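Visit report: winter count day at Nellstead Marsh

Nellstead opens its banding station to visitors on one Monday in December, and I booked the early slot. The gate on the levee road was unlocked at 6:40, twenty minutes before civil twilight.
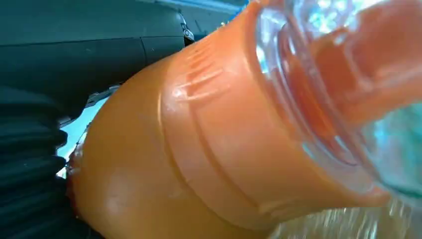

The station sits on a gravel pad between two impoundments. The north unit is held at a depth of 9 inches through the winter for dabbling ducks. The south unit is drawn down in late summer, disked, and reflooded in stages. Colton Pelletier, who manages water for the refuge, walked us along the dividing dike and showed us the control structure, a half-round riser with removable boards. One board equals a little over five inches of head. He had pulled one on the previous shift and the outflow was still running hard, which kept a strip of open water along the east bank while the rest of the unit carried skim ice.

Birds used that strip heavily. The dawn tally from the dike was 776 green-winged teal and 169 northern pintail, taken by two observers with scopes and compared afterward. Where the two disagreed, the lower figure went on the sheet. I had expected more shovelers. Pelletier said they had mostly shifted to the Drodov ponds, three miles west, where the water is deeper and freezes later.

The banding itself started at 8:15. Four mist nets were open along the willow edge and were checked every 20 minutes. In cold weather the interval is shortened, and the nets are closed if the wind gets above a light breeze. Chiamaka Etim did the processing: band size, wing chord, fat score, weight, release. A song sparrow took her under two minutes. One bird was a recapture, a swamp sparrow banded at the same net lane the winter before – same lane, same end of it.

Data entry is done on paper and typed up at night. The station tried tablets and went back to pencil after one season of dead batteries.

Notes for anyone going next time. The blind at the south end has seats at two heights, and the lower one gives a better angle for photography before 9. A 400 mm lens is enough from there. Light is behind you until mid-morning, then it swings over the water and the ducks go to silhouette. Parking is limited to the pad at the levee gate. The dike is rutted and was frozen hard on the way in and soft on the way out – wear boots.

Nets were closed at 11:30. I drove home by way of the Drodov ponds and found the shovelers.

Related reports
Shorebirds at the Venckus mudflats
Zultar Ridge hawk watch, two mornings
Reading duck bands through a scope
Drodov ponds in low water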